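### 3.2 Plate, tray and lid

Most of what has been written on steamed buns concerns the dough, and we have learned a great deal from it, but our own interest (and a fond one, after so many breakfasts) lies in the short trip between steamer and plate. In the household diaries kept for the Odmont study, which ran to 1,637 entries, people wrote again and again about sticking, tearing, and where on earth to put the lid. We therefore kept the layout very plain, with the pot in the middle, the lid on the left and the plate on the right, all within easy reach. 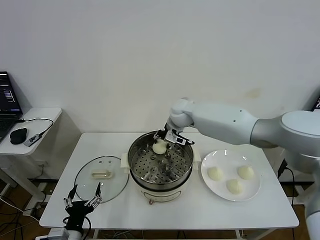 **Figure 4.** A bun held just above the perforated tray, with three more on the plate.

### 3.3 Spacing on the plate

Pellegrini and Mohammed, who grew up with rather different ideas of a well-set table, agreed early on that the buns should not touch one another. A pleated top is a delicate thing, and two soft sides pressed together tend to part with a little skin missing. Four buns on a round plate can sit toward the top, bottom, left and right, and still leave a bit of room in the middle. 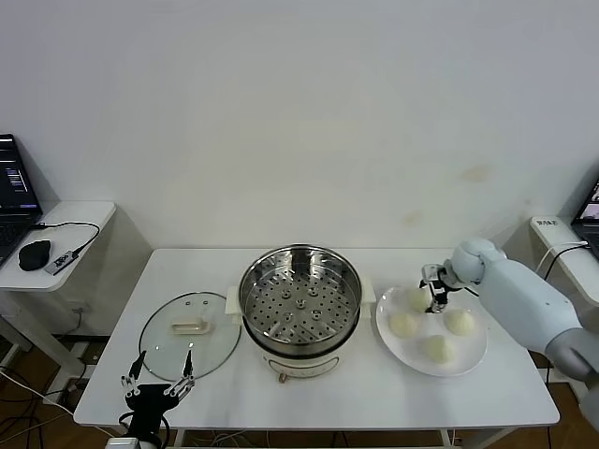
Diary keepers who spaced their buns this way reported fewer torn sides, though we would not lean too heavily on that, as only 37 of them mentioned spacing at all. Villa has suggested that resting time matters just as much, and we return to his waits of up to 45 seconds in Section 4.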